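Compost week, sort of

Sun 26 April

Quick one because the bread's in and I've got to be out the door by 4.

So we're finally doing the food scraps properly. The green bin arrived in October and has sat by the fence at Zisthorpe ever since holding rainwater. My fault. I kept saying I'd sort out a bench tub and then never buying one, because the decent ones are ridiculous money and the cheap ones stink by Tuesday.

Anyway. Guilan Luo from next door said just use a bowl. Any bowl. Line it with serviettes, chuck the peels in as you go, tip the whole lot out at night, paper and all. Wipe, done. Felt a bit silly not having thought of that.
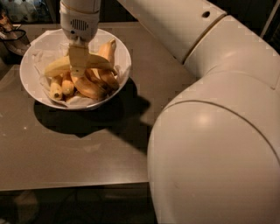
Banana is most of what we go through, so peels were always going to be the test. A white bowl shows up every smear, which I thought I'd hate but it does make me wash the thing. Wide and shallow is good too, you can just drop stuff in without aiming. Paper needs to come up the sides a bit or the mush gets underneath adn you're scrubbing again.

Things I've worked out so far:
Two layers of paper, one goes to nothing.
Pull the stickers off FIRST. Found five in the garden bed last year, still perfect.
No lid. Tried a plate on top, fruit flies loved it.

Still don't know about citrus. Mum says never, the council leaflet says fine. Anyone? Also wheter tea bags are plastic or not, I've read both.

Right, bread. More next week if I remember.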